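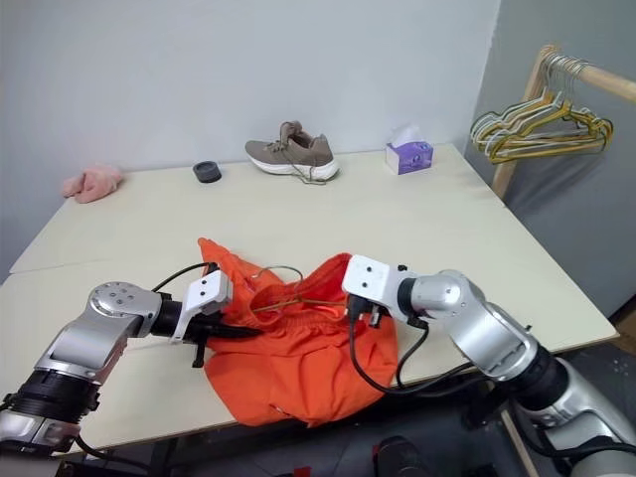
Last updated: May
Posted Thursday by Baltazar Cervantes
Filed under: Student Projects / Robot Learning

Teaching Two Arms to Handle Clothes by Remote Control

My project looked at how to record good demonstrations of cloth handling on the Mumano two-arm setup. One person drives both arms from a pair of hand controllers, and the software, Tesodico, logs joint positions and camera views together. I wanted to know how much the style of the operator matters to the model trained later.

Rigid objects were easy to demonstrate. Cloth was slower, as the same garment never lies the same way twice and the operator can't feel the fabric through the controllers.
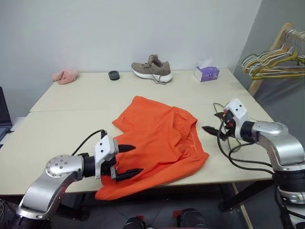
Fig. 2. Left gripper pinching the orange garment, right gripper just above the table.

I recorded 663 demonstrations with four operators. Two were told to move one arm at a time. The other two could move both arms whenever they liked. Any run longer than 900 frames was thrown out – most of those were spent hunting for an edge to grab.
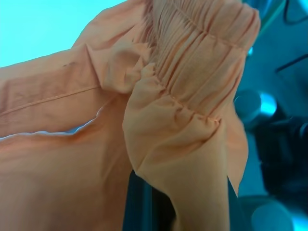
Department of Mechanical Engineering, Sinaga College

The wrist cameras were most useful close to the cloth. The pleats of a gathered band and the stitching along it show up clearly at that range, and operators said they used such details to decide where to grip. From the head camera the same parts are much harder to pick out.

Models trained on the one-arm-at-a-time runs moved more smoothly but dropped the cloth more often. I did not have time to test a mix of both styles. The controller settings and the operator instructions are in the Drosis lab folder, along with the list of rejected runs.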